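Review: Revska Kitchen Task Pack for student robotics clubs
Monday, December 17, 2018

Our club used the Revska simulator pack for one full semester, mainly for the two-arm tabletop event at Akwood. Eleven of us shared one license. Thịnh Lã handled the control code and I handled scoring and logs. We completed 586 runs before the entry deadline.

Installation

Setup took one club meeting on the lab machines. The installer does not check the graphics driver version, so two machines opened to a blank window until we updated them by hand. Scene files load quickly after the first start.

Scenes and models

The kitchen set is the best part of the pack. Surfaces have enough texture to be useful for vision work, and shadows fall from the hands onto the objects. That matters for us – our color threshold for the red apple failed whenever a hand shaded it, and we had to retune it. The wooden cutting board has a groove along the rim and a slot through the handle, both good tests for edge detection. Dark plates under black fingers are hard to segment, and we still lose the fingertips there.
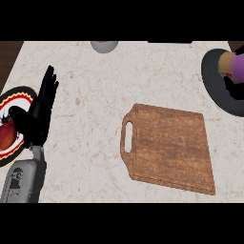
Contact and grasping

Finger contact is acceptable for round objects at low speed. Above the default closing speed, objects tend to jump out of the hand. Lowering the time step fixes most of this but makes runs much slower. Of our 586 runs, 316 ended in a clean place on the target. Uyên Hồ traced many of the failures to our own wrist planner.

Documentation

The manual covers the arm commands well and the scoring hooks poorly. Two parameter names in the scoring chapter are out of date. The sample code is short and runs as printed.

Verdict

Good value for a club that already writes its own control code. Beginners will need a mentor for the first month. We plan to renew in June.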